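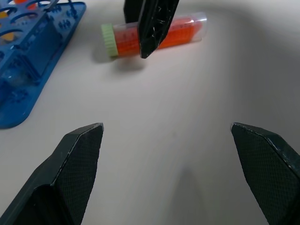

One reader of our last release notes wrote in to ask why a planner should need an opinion about screw caps, and whether we could simply tell the arms where the tube is and let them get on with it. We tried that. It was called version 1, and it was very confident.

# Lelliver 3

**Two-arm handling software for tubes, racks and other small round things that roll**

Lelliver is a perception and planning package from Ziltham for two-arm benches. It finds a tube, works out which end has the cap, decides which hand should take it, and gets the other hand out of the way. That last part took us longer than the rest put together.

You supply the arms, the grippers, the wrist cameras and a table. Lelliver supplies the judgment, such as it is.

## What you get

**Ojo (perception).** Ojo reads the wrist cameras and returns a pose for each tube it can see, with cap end and tip end labeled. Clear plastic is a miserable thing to look at with a camera, so Ojo leans on whatever is easier: the cap, the edge of the liquid, the shadow on the table. A tube with colored contents is a good day. A tube of water on a white bench is a bad one, and Ojo will report low confidence instead of guessing. You can set the threshold. Please don't set it to zero and then write to us.

Ojo also keeps the other hand in its model. A finger lying across the middle of a tube used to give you two short tubes, both of them wrong. In version 3 the known position of each gripper is projected into both camera views, and anything behind it is treated as hidden. Hidden parts get filled in from the tube model, and the estimate is marked as partial until a second view confirms it.

**Kesar (motion and handover).** Kesar plans both arms together, in one space, with one clock. It picks a grasp for the first hand that leaves room for the second, which sounds obvious until you've watched a beautiful grasp cover every inch the other gripper needed. Replanning runs at 20 Hz while the arms are moving. If the tube rolls, the plan moves with it or stops, depending on how far.

**The bench file.** A plain text file listing your racks, tubes, grippers and no-go areas. You can edit it by hand. Version 3 checks it at startup and names the line it doesn't like, a courtesy we should have extended years ago.

## What changed in 3

- Handover grasps are now ranked by clearance first and grip quality second.
- Partial views no longer trigger a full rescan.
- Finger wear can be entered per gripper. Chipped bevels and polished pads change where contact happens, and the factory drawing of your fingers stops being true fairly early in their career.
- The log viewer plays both wrist cameras side by side with the plan drawn on top.
- The "retry" setting has a maximum. It used not to. We heard about it.

## Numbers

We keep a regression set of 3248 recorded pick attempts, and every build has to replay all of them before it ships. Of those, 864 have one gripper blocking the other's view of the tube. These are the ones that break things, so we report them on their own line in the build summary, where they can't hide behind the easy ones.

The installer comes with 25 of the recordings, so you can check your setup before anything on the bench moves.

## What it won't do

It won't unscrew a cap that has been overtightened by someone with strong feelings. It won't read handwriting on a tube. It doesn't know what is in the tube either, and will treat your rarest sample and your food coloring with the same care — set your speed limits accordingly.

Soft bags, flat plates and anything with a hinge are outside the tube model. Ojo will sometimes try anyway. The results are in the log viewer and make decent viewing.

## Requirements

- Two arms with position control and a shared clock
- Parallel-jaw grippers, one wrist camera on each
- Linux, with a GPU for Ojo (Kesar runs fine without one)
- A table that stays where you left it

Calibration is a guided routine with a printed target. Run it again after you change fingers, move a camera mount or lean on the bench.

## Licensing

One license covers one bench, both arms included. We did briefly consider charging per arm. Simulation seats are free with any bench license, and updates within version 3 are included. Moving from version 2 means converting your bench file; the converter is in the tools folder and leaves the old file untouched.

Trial builds run the full package with the log viewer's export turned off. Request one through the Ziltham download page and tell us which grippers you have.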